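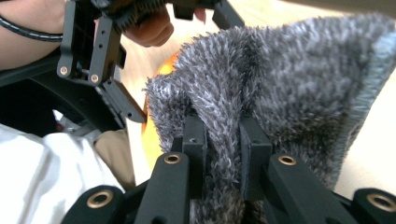
Grey mat held in the lower gripper, second gripper coming from the upper left.

Saturday, open day, notes written in the evening

Doors opened at 10. Khrystyna had the entrance table and gave out the badges, I was at the cloth bench with Arlo until lunch. The programme at the door still had the old room number for our bench, so the first group went to Kolum and had to walk back. Please correct the file before the next time.

We showed the two hand-held grippers with the grey shaggy mat. I wanted the thin cotton napkins, but Arlo said that people at the back cannot see a napkin, and he was right in this. The mat is thick, and from the second row it is still clear which part is in the jaws.

What I told the visitors, so that Isla can use the same words in the afternoon shift: first pinch the pile and lift until there is a fold standing up, then bring the second gripper to the fold, close it, and only after this move the hands apart. If the second hand pulls too early, the first one loses the fibres. I explained this many times and my voice is now finished.

Problems:
The cable of the upper gripper is short for a tall person. Mr Haddad from Hodberg tried it and had to bend his back. Make an extension, or move the box to the shelf.
Long loops of the mat go into the slot between the jaw blocks. After each group I pulled out the fluff with tweezers. Check also the holes in the top of the blocks.
The brass inserts are all still tight, I tried them with a fingernail only. Do it properly on the bench.

Recording numbers: 368 grasps saved in the morning. The counter on the laptop showed 559, but this one counts also each closing on air, and the children like very much to close on air. Use 368.

Questions which I could not answer well: does the force change with the thickness of the cloth (Xiomara knows, I will ask her), and what is the price of one set. I said that we print the parts ourselves and did not give a price. A teacher from Pettigrew asked if she can borrow a pair in February. I wrote her address on the last page of this book.

To do: wash the mat, cold water, no softener. Charge both packs. Send the morning folder to Clurura, Arlo has the password.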